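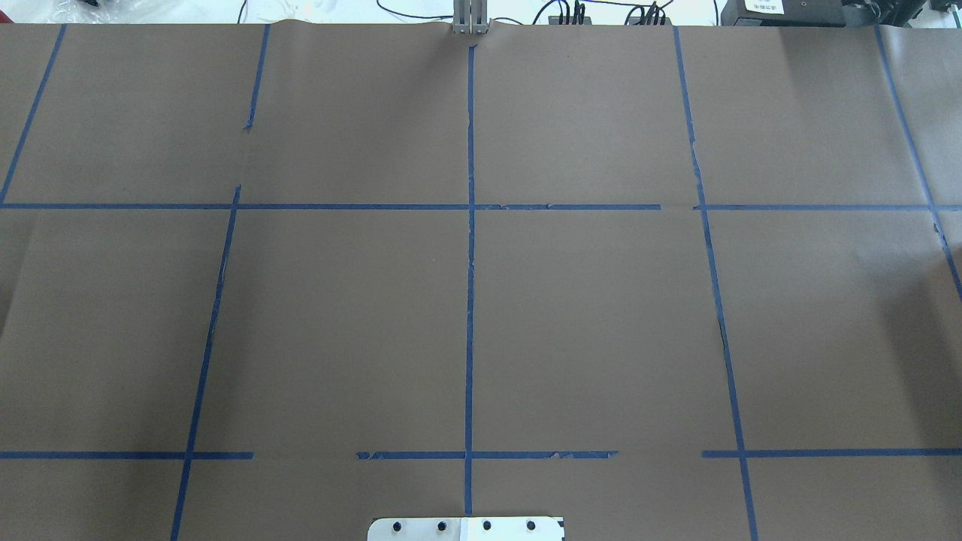

Taped work surface at the Jirnside site, seen from above.

Robot Teaching Operators, Kassa project
Ditell, Jirnside site
Posted 18 December 2021

Ditell is hiring 2 operators to teach robot arms simple table tasks. You will guide the arm by hand for some tasks and drive it from a remote control station for others. Each time you carry a task through from start to finish, the arm's movements are recorded, and our software team uses the recordings to train it.

You do not need a degree or any background in robotics. We will train you. People who have done assembly, sewing, lab bench work, kitchen prep or packing tend to pick this up quickly, but we will read every application.

What the work is like

Most of the tasks in Kassa are pick and place. The table is covered with brown paper and marked off into cells with blue painter's tape. You get a task card that names a starting cell and an ending cell, set the object down in the first one, and move it with the gripper to the second. Then you reset and do the next card. The cells are there so that starting positions get spread over the whole table. Left to themselves, people put things in the middle.

The tape does not need to be perfect, and small gaps in a line are fine. If a strip lifts or the paper tears, replace it before the next card and write it in the log.

By the end of the project we need 3,927 accepted recordings. A recording is accepted when the task is finished, the arm did not bump the table, and the operator did not stop for long in the middle. Failed tries are kept too, but they are marked as failed and do not go toward the total. You will not be paid by the recording, and we would prefer a slow clean run to a fast one that has to be thrown out.

Your duties

Set up the table from the task card
Guide the arm by hand or by remote control
Mark each recording as accepted or failed
Keep the log up to date, including any change to the table
Report loose cables, odd noises or a gripper that does not close fully

What we ask for

Steady hands and the patience to repeat the same motion many times
Good near vision, with or without glasses
Able to sit or stand at a station for up to two hours between breaks
Able to read and write short notes in English
Age 18 or over

Left-handed applicants are welcome. The remote controls can be set up for either hand.

Hours and length

The job is part time, in shifts of 4 hours, mornings or afternoons. Tell us which you prefer. Training is paid at the full rate. Operators work in pairs, one on the arm and one on the log, and trade places halfway through the shift.

You will report to Lemlem Tesfamariam, who runs the operator team. Wondimu Negash handles training and signs off new operators before they record on their own. Arms and control stations are serviced by Hondach, so operators are not expected to do repairs.

How to apply

Send a resume or a short letter to Irén Hajdu in the Ditell hiring office. Put "Kassa operator" in the subject line and say when you could start. If we want to meet you, we will invite you to Jirnside for a tryout with the arm, followed by a short talk with Lemlem. The tryout is paid. Please wear closed shoes and leave rings and loose bracelets at home.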